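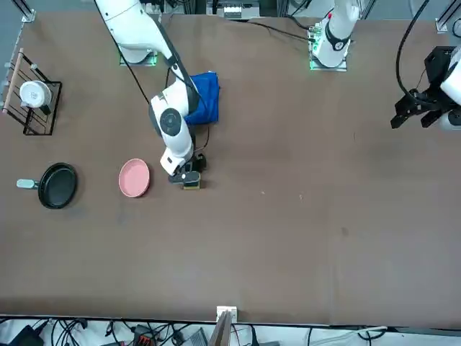 Roxana Barbu
Student, project report author

Collecting demonstrations for tabletop tasks with two arms

The goal of this project was to gather a small set of demonstrations from which a policy could learn to handle ordinary kitchen items. My supervisor, Rogério Leite, set the scope: 50 usable episodes, recorded by teleoperation, with the raw files kept unedited. The work was done in the Granbridge lab between the end of classes and August 22, 2023.

Setup

Both arms are mounted at the far side of a brown table. The items include a sponge, a pan, a dish rack, a mug rack, a cup and a blue cloth. Between episodes the operator moves the items by hand, following a printed layout sheet. The first sheets varied position but hardly varied orientation – a mistake I corrected after the pilot run.

Recording

Each episode stores joint positions, gripper commands and video on a shared clock. Naming follows the Solgate convention used by the previous group. An episode is rejected if a stream drops, if the operator restarts a motion, or if the label does not match the task sheet. During the pilot, 14 episodes were rejected, mostly for label errors. I then moved labeling to before the recording starts.
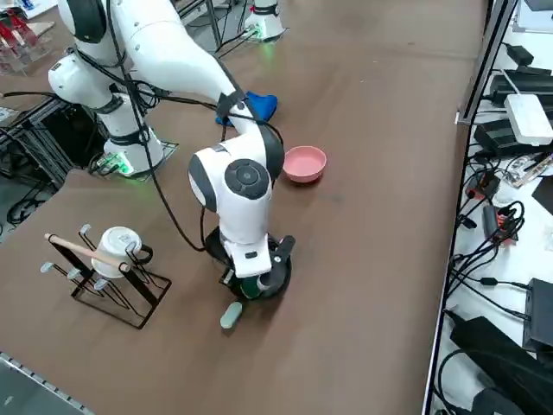

Why keep episodes in which the first grasp fails?

They show the policy how to recover. An episode with a missed grasp and a clean second attempt is kept and tagged "retry", so it can be left out of training if needed.

Limits

All episodes come from 2 operators with similar habits, and both tend to approach objects from above. Lighting was constant. The cloth is the weakest category, as its shape was never recorded on the layout sheet and cannot be reproduced from it. Cloth episodes are stored in a separate folder, and the split file lists them under their own heading.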